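How to wrap your hands for bag work

Last updated 2023-04-07

The method below is for heavy bag and pad training. It is not a competition wrap, which uses gauze and tape and has to be checked by an official. Allow five minutes per hand the first few times.

What you need

One pair of semi-elastic wraps with a thumb loop at one end and a hook-and-loop closure at the other. The Hiken and Skidden wraps sold at most club shops are both suitable. Adults with medium or large hands should use the long size. Short wraps run out before the knuckles are covered properly and are best left to juniors.

Wash new wraps once before use. Roll them from the closure end, with the closure facing inwards, so that the thumb loop finishes on the outside.

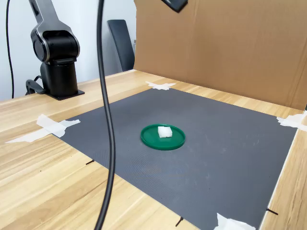
Starting position

Spread the fingers as wide as they will go and keep them spread until the wrap is finished. A wrap put on over a relaxed hand will be too tight when the fist closes. Keep the wrist straight, in line with the forearm.

Step 1. Thumb loop

Put the loop over the thumb and take the wrap across the back of the hand towards the little finger side. If it goes across the palm first, it will loosen each time the fist is made.

Step 2. Wrist

Go round the wrist three times, working slightly up the forearm and back down. Each turn should overlap the last by half its width. Keep the tension even and the cloth flat. Folds at the wrist will rub inside the glove.

Step 3. Knuckles

Bring the wrap diagonally over the back of the hand and go round the knuckles three times. The lower edge should sit just below the knuckle line and the upper edge just above it.
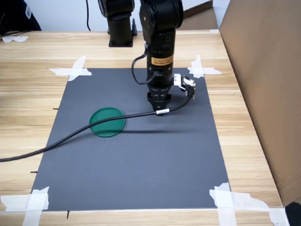 Gripper above the mat, cable running off to the left

If you want more padding, fold a spare length into a flat pad before starting and hold it over the knuckles during these turns. Check that the glove still goes on fully.

Step 4. Between the fingers

From the wrist, pass the wrap between the little and ring fingers, then back to the wrist. Repeat between the ring and middle fingers, and again between the middle and index fingers. Pull only lightly here.

Step 5. Thumb and finish

Go once round the thumb, return to the wrist, and use what is left in figure-of-eight turns over the knuckles and wrist. Finish at the wrist and press the closure down.
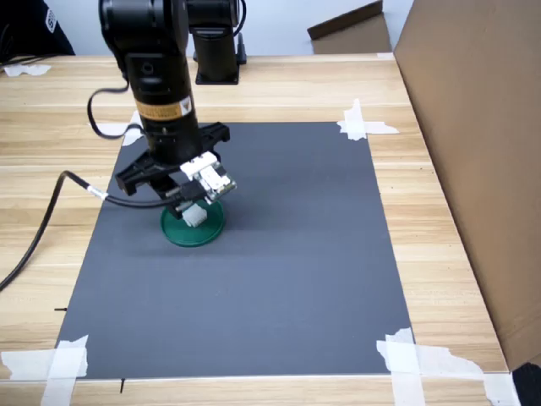 Checking the wrap

Make a fist. The wrap should feel firm across the knuckles and snug at the wrist. Open the hand again and wait 2 minutes. If the fingertips tingle, go cold or change colour, take it off and start again with less tension.

Throw 8 light punches at the bag before working at full power. If the wrap slides, the usual fault is too few turns at the wrist.

Care

Unroll wraps after every session and hang them to dry. Wash at a low temperature in a mesh bag, closure fastened. Do not tumble dry. Replace them when the elastic no longer springs back or the closure lifts during a round.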